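Wullcombe Manipulation Software: Interim Progress Report
Submitted to the Brustier program office, August 15, 2020
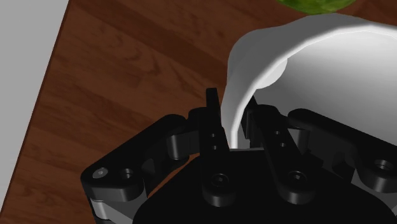
Figure 1. Wrist view in simulation, with the gripper fingers on either side of the bowl wall.

Prepared by Kobe De Bruijn, software lead

1. Period covered

This report covers work on the grasp planning and control software since the March review. Hardware purchasing is reported separately by the Irnedberg office and is left out of this document.

2. Work completed

Rim grasps. At the March review the planner could only propose grasps that closed around a whole object. Bowls and wide dishes were skipped because they are wider than the gripper opening. The planner now looks for thin walls as well and proposes grasps with one finger inside the object and one outside. The bowl in Figure 1 is one of the models with an uneven rim, which the old circle-fitting step handled badly. We removed that step. The planner now takes the local direction of the rim from the depth image and lines up the fingers with it.

Simulation test set. We ran 417 rim grasp trials in the simulator with the current planner. Of these, 54 failed. We sorted the failures by hand from the logs. In 33 of them a finger touched the rim on the way down and pushed the bowl before the gripper closed. Most of the rest were slips during the lift, and a few were planning timeouts.

Controller changes. The approach is now split into 2 stages. The arm first moves to a point above the wall and stops, takes a new wrist image, and corrects its position. It then moves down in a straight line at reduced speed. The gripper closes on a force limit instead of a fixed width. The limit is set in the task file and can be changed without rebuilding.

Logging. Each trial now saves the wrist images, joint positions, planned path and gripper state in one folder with a shared clock. Before this change the image times and joint times came from different sources and had to be matched by hand.

3. Problems

The wrist view loses part of the rim once the fingers are close, and the position estimate gets noisy in the last part of the descent. We currently hold the last good estimate. That works if the bowl stays put, but it gives no warning if the bowl has moved.

Nearby objects are still treated as simple boxes in the collision check. When something stands close to the rim, the planner throws out grasps that would have been fine. The Dekker collision module should fix this. We have it building against our code but have not merged it, as two of its tests fail on our machines.

Contact between the finger pads and a curved wall is also sensitive to the friction setting in the simulator. We have kept one value for all trials so that results can be compared. We do not yet know how close it is to the real pads.

4. Next period

Merge the Dekker module and repeat the full test set with it.
Add a check that stops the descent if the finger force rises early.
Measure pad friction on the bench and update the simulator.
Start rim grasps on the real arm at low speed.

5. Schedule and budget

The software tasks are on schedule except for the collision module. Spending on staff time is within plan. We are not asking for any change to the funding, but we would like to move the real arm tests behind the friction measurements and need the program office to confirm the new order.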